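Wrist camera day, again

November 3, 2022

Quick one before I lose the notes. Spent most of today on the Zalumton arm at the Romley unit, the one that's been missing its grabs low down. Not by much. Enough to be annoying.

Background for anyone new: small arm, two finger gripper, camera on the wrist just behind it. Wiebke Thiele wrote the pick routine, I look after the metal and the cables, and between us we argue about whose fault it is. This week it was mine.

First thing, the camera bracket. Two screws, both nipped up fine in January, one of them now turning with my fingers. So that's a bracket that has been nodding every time the arm stops hard. Took it off, cleaned the old threadlock out of the holes (horrible job, use a pick and patience), new threadlock, back on. Left it 90 minutes before moving anything. Had lunch. Had second lunch.

Then the calibration, which you have to redo if that bracket has so much as been looked at. Board on the floor, 42 poses, arm goes round them by itself and you stand there with your hand near the stop button. Pose 40 always pulls the cable tight at the elbow. I keep saying I'll re-route it. Did it this time, one extra loop and a velcro strap, and teh whole run went through without me wincing.

After that, the low approach. This is where it's been going wrong, fingers open, coming in along the floor towards the bottom rim of the basket. The old habit was to drive down till it looked right on the screen and then nudge. Don't do that. The fingers look enormous in the wrist view and your eye lies to you about how far off the mat they are. Jog in slow, stop short, read the height off the pendant, write it down, then go again from the other side.
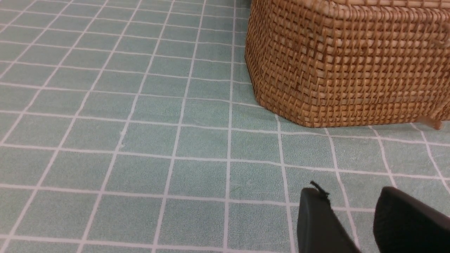 Anyway the height was off by 2 mm. Which is all it takes. With the bracket tight and the new calibration in, the number on the pendant and the number I got with a feeler gauge agreed, first time since the summer. Ran the approach over and over with the speed right down, then at half speed. Haven't tried full speed, it was getting late and I'd rather have somebody else in the building for that.

Other bits, in no order:

Finger pads. Still the ones from Manzano, they're ok. Wiped them with a damp cloth, no solvents, I learned that one the expensive way. Check the screws on the back of each finger while you're there.

The open position had drifted in the config, someone (me) had saved a test value over the proper one. Put back. I've now put a copy of the good config in a folder called DO NOT TOUCH, which means I will touch it within the month.

Floor mat. Give it a sweep before calibrating and make sure it's lying flat under the board. A ripple under one corner tips the board and you get a nice neat answer that's wrong. Done that as well, lost a whole afternoon in the Zavau place to it.

Cable tray lid is still missing. If you borrowed it, please un-borrow it.

Wiebke wants to change the approach angle next so the fingers come in a touch flatter. I've asked her to wait untill I've logged a proper set of heights with the new calibration, otherwise we're changing two things at once and back to arguing. She said fine. She said it in the voice though.

To do: full speed run, re-check bracket screws after a week's work, order more velcro, paint pen marks across the screw heads so I can see if they've moved without getting the driver out. Should have done that last one in January tbh.

Right, off to find the bus.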